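## 3. Coleta de demonstrações

### 3.1 Protocolo

As demonstrações empregadas neste trabalho foram obtidas por operação manual direta, sem teleoperação de braço robótico. O operador permanece em pé diante da bancada, segura uma garra portátil em cada mão e executa a tarefa do início ao fim, enquanto uma câmera posicionada à altura da cabeça registra o espaço de trabalho. A opção por garras portáteis segue a linha adotada no projeto Skumia e reduz a distância entre a geometria de contato observada na coleta e aquela disponível ao robô no momento da execução.

Cada sessão compreende 60 episódios, divididos em dois blocos com intervalo obrigatório. Antes de cada episódio, o objeto têxtil é solto sobre a mesa em configuração arbitrária, e o cesto é recolocado em uma de nove posições previamente sorteadas. O operador não recebe instrução quanto à mão que deve iniciar a preensão. Essa liberdade aumenta a variância das trajetórias — efeito desejado, dado que políticas treinadas com sequências demasiado regulares degradaram-se nos ensaios preliminares de abril.

### 3.2 Critérios de inclusão

São descartados os episódios em que o tecido cai fora da superfície de trabalho, em que uma das garras perde o rastreamento por mais de 29 quadros consecutivos ou em que o operador toca o objeto com os dedos. Hesitações e tentativas repetidas de preensão são mantidas. A anotação limita-se a três marcas temporais: primeiro contato, elevação e liberação.

A Figura 1 apresenta a disposição empregada na tarefa de transferência de tecido para o cesto, com o objeto amassado entre as duas garras.
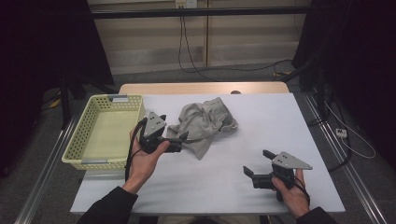

**Figura 1.** Bancada de coleta bimanual: cesto à esquerda, tecido ao centro e garras portáteis conduzidas pelo operador.

Kwon observou, na revisão interna do protocolo, que manter as tentativas malsucedidas de preensão poderia ensinar à política o próprio erro, e recomendou que esses trechos recebessem peso menor no treinamento, sem exclusão do episódio. A recomendação foi acatada em parte. No conjunto Prerkodmont, os segmentos anteriores ao primeiro contato estável têm peso reduzido; no conjunto Drembridge, usado como referência, todos os quadros contribuem igualmente.

### 3.3 Partição dos dados

Reservaram-se 70 episódios para validação, selecionados por sessão completa, de modo que nenhuma sessão figure simultaneamente no treinamento e na validação. As posições do cesto foram balanceadas entre as duas partições.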